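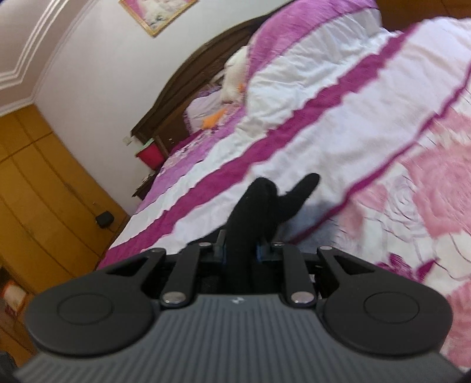

Schlafzimmer: Bettwäsche und Bezüge

Wohnen > Haushalt > Galerien > Schlafzimmer

Die Galerie gehört zur Reihe über Textilien im Haushalt. Behandelt wird das Bett mit großer Decke, vom Abziehen bis zum Ablegen. Angaben zu Maßen und Waschtemperaturen beziehen sich auf die Serie Loton von Kemeys, soweit nichts anderes vermerkt ist.

Bild 1 - Großes Bett, Decke in Weiß, Magenta und Pink. Die Decke ist zerknittert und noch nicht glatt gezogen.

Zur Farbe: Magenta und Pink neben Weiß vertragen keine lange Einweichzeit. Die erste Wäsche erfolgt getrennt, danach bei gleichen Farbtönen gemeinsam. Vollwaschmittel enthält Bleichmittel und ist für die farbigen Flächen ungeeignet - Colorwaschmittel verwenden.

Zum Glätten: Decke an den beiden oberen Ecken fassen, Füllung in die Ecken schütteln, dann vom Kopfende zum Fußende ausstreichen. Falten quer zur Liegerichtung zuerst, Längsfalten danach. Bei Deckenbreiten über zwei Meter arbeitet man von beiden Seiten.

Zum Lüften: Decke nach dem Aufstehen zurückschlagen, 20 Minuten bei geöffnetem Fenster liegen lassen, erst dann schließen.

Kissenbezüge der Serie Loton haben das Maß 80 x 80 cm und einen verdeckten Reißverschluss. Vor der Wäsche auf links drehen und schließen. Bezüge von Jatuton fallen nach dem Trocknen etwas kleiner aus, hier eine Nummer größer wählen.

Zusammenstellung und Text: Fanni Major

Kategorie: Betten & Textilien, Pflegehinweise
83 Mal geteilt - 20 Kommentare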